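26/12/2018
By Lorne Lemieux

Handout 11: Illuminance, Reflectance and Contrast at the Work Surface

1. Quantities

Illuminance (E) is the light arriving at a surface per unit area, measured in lux. Luminance (L) is the light leaving a surface toward the viewer, measured in candelas per square meter. A meter laid flat on a desk reads the first. The eye responds to the second.

For a perfectly matte surface the two are linked by

L = E x R / pi

where R is the reflectance, a number between zero and one. The formula fails for glossy finishes, where luminance depends on the viewing angle. Students regularly apply it to varnished desks and get values that cannot be reproduced. State the finish in your report before you state R.

2. Falloff across the surface

A single lamp hung over a bench does not light it evenly. The April readings on the Ludik bench gave 1259 lux directly below the lamp and 398 lux at the far corner. The ratio is close to 3.16, or half a log unit. Log units are used in the rest of this handout, as equal steps on a log scale are nearer to equal steps in perceived brightness than equal steps in lux are.

Two effects account for most of the falloff: the greater distance to the corner and the angle at which light strikes it. Reflected light from walls and ceiling works against both. With dark walls the corner reading drops further, and the lamp has to be raised or a second one added.

3. Contrast

For an object on a large uniform ground, use Weber contrast:

C = (Lo - Lg) / Lg

Lo is the luminance of the object and Lg that of the ground. C is positive for a light object on a dark ground and negative in the opposite case. It cannot fall below minus one, but it has no upper limit. A very dark ground therefore produces large values of C that say little about how well detail within the object can be seen.

If object and ground are both matte and lie under the same illuminance, E cancels and C depends on reflectance alone. Dimming the room leaves C unchanged, although small detail will still be harder to resolve.

4. Choosing a ground

A dark ground sets off light objects and makes their outlines easy to find. Its costs are visible dust, lost shadows, and poor separation of dark objects. A mid-gray ground is the usual compromise where objects of mixed reflectance share one surface.

Color adds a second basis for separation. Blue and white differ in both luminance and hue, so the boundary between them survives moderate changes in lighting. 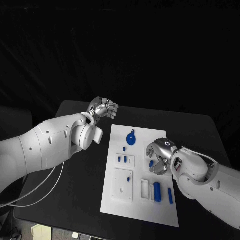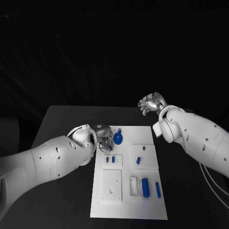 Blue parts on a white board, with a dark table as ground and a black backdrop.

5. Exercises for the lab session

a) Derive the limit of C as R of the ground approaches zero, with R of the object held fixed.

b) Using the two readings in section 2, find the luminance of a matte card with R = 0.5 at each position.

c) Repeat (b) for a glossy card and explain why a viewing position must be given.

Read Khokhar, chapter 2, before the session. Bring your own meter or sign out a Niteck from the lab desk.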